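Shehu Wrist View Gallery

Posted in March by Tamunoemi Obi

Shehu is the motion planner we run on top of the Hikedov simulator. It takes a goal pose for the gripper, a model of the furniture in the room, and the current joint readings, and it returns a path that the arm controller can follow. This page collects views from the simulated wrist camera, along with notes on how the planner and the renderer are set up. People at Emolholm have been asking for one link they can send to new users, and this is meant to be that link.

If you only want to run the planner, the install page has the commands. What follows assumes you already have a working build and want to know what the wrist camera gives you.

What the wrist camera is for

The camera is fixed to the gripper body behind the palm, so the gripper stays in view wherever the arm goes. The palm and fingers take up much of the lower half of the picture. We left it that way on purpose. The perception module, Flolov, uses the fingers as a reference when it estimates how far the pads are from a surface, and earlier camera mounts that hid the palm gave worse depth estimates near contact.

The pads are rendered white and the rest of the gripper is gray. The contrast makes it easy to pull out the inner faces of the fingers with a simple threshold. If you change the gripper materials in your own scene file, rerun the pad calibration before you trust any distance value.

How the planner uses it

Shehu plans in two stages. The first stage ignores the camera completely. It works from the furniture model and finds a path that keeps the whole arm clear by a fixed margin. The second stage starts when the gripper comes near its goal. From there Flolov reports which parts of the view are free space and which are surfaces, and the planner adjusts the last part of the path.

The second stage replans every 120 milliseconds. If a replan does not finish in time, the controller keeps the last good path and slows down. After 2 missed replans in a row it stops and holds position. You will see this in the log as a hold event with the joint values attached.

Replay logs

Every planner run writes a replay log. The current test set has 1356 logs, and over 100 of them end in a hold. Those are the ones worth opening first if you are working on the second stage. The replay tool steps through a log and shows the wrist view next to the planned path. You can drag the time slider or type a step number.

Two things to watch for in replay. The log stores joint values and scene state, and the pictures are rendered again when you open it. If your renderer settings differ from the ones used in the run, colors and lighting may not match what Flolov was given. The settings are saved in the log header, and the replay tool has a switch to load them.

The other one is the background. Large areas with a single flat color give Flolov very little to work with, and it marks them as unknown. The planner treats unknown space as blocked when it is inside the margin and as free when it is farther out. You can change this in the planner config, but the default is the safer choice for most scenes.

Known problems

Steep views of wood textures sometimes get split into several surfaces where there is only one. It mostly affects planning time. Merging them is on the list for the next release.

Gridded panels can produce false edges in the surface map. The grid filter handles most of these when the lines are thin and evenly spaced. It is off by default and costs a little time per replan.

Small objects at the border of the view are dropped from the surface map until enough of them can be seen. The furniture model still covers them if they are in the scene file, so the first stage will avoid them either way.

Wrist views
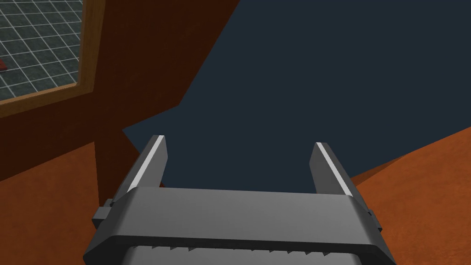

Fingers open, with the white pads against the flat navy background. The framed grid panel is at upper left, the kind of surface the grid filter is for.

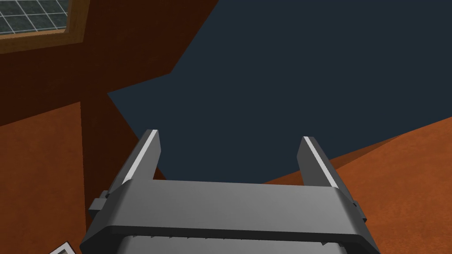

Orange-brown wood on both sides and darker wood at upper left. A corner of something small and pale shows at lower left, too little of it for the surface map. 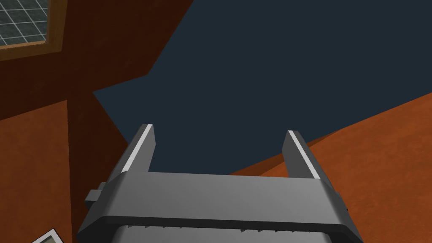
Open gripper again, with the sloping wood surface on the right and its straight top edge against the dark background.

Simulated wrist views, gripper open and empty in all three. Rendered in Hikedov.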